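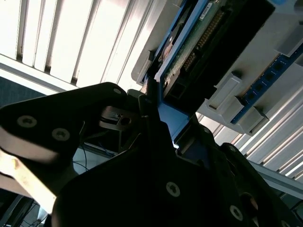 Figure 3. Blue drive tray and the green circuit board inside it.

Removing and Refitting the Hard Drive

Applies to Jostero desktop towers with a tray-mounted drive.

Before you begin, shut down the computer and unplug the power cord.

1. Lay the tower on its side with the open side facing up. A slatted work table is fine if the case sits flat.

2. Find the drive area in the lower corner, below the optical drive bay.
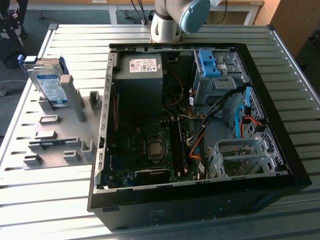 Move slack cables toward the power supply so they do not catch on the tray. Leave the memory and the processor alone.

3. Unplug the data and power cables from the drive. Pull on the plugs, never on the wires.

4. Squeeze the tray and lift it straight out. Hold it by its side rails.

CAUTION: Do not touch the circuit board or the connector pins.
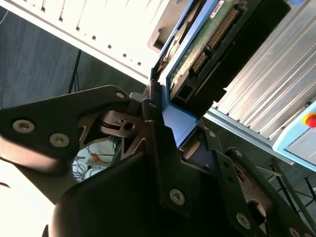 5. Line up the replacement tray with the slots in the bracket and press down until it is seated.

6. Reconnect both cables.
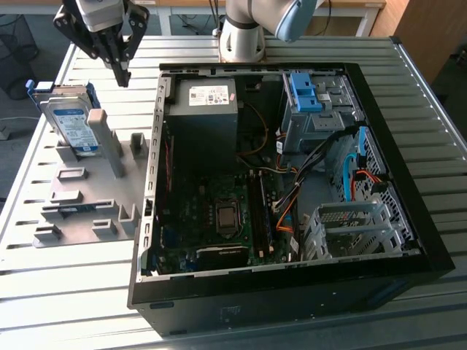

Figure 4. Tower on its side, with the drive bay at lower right.

Note: Order spare trays from Trernia Parts, item 144. Trays are sold in packs of 2.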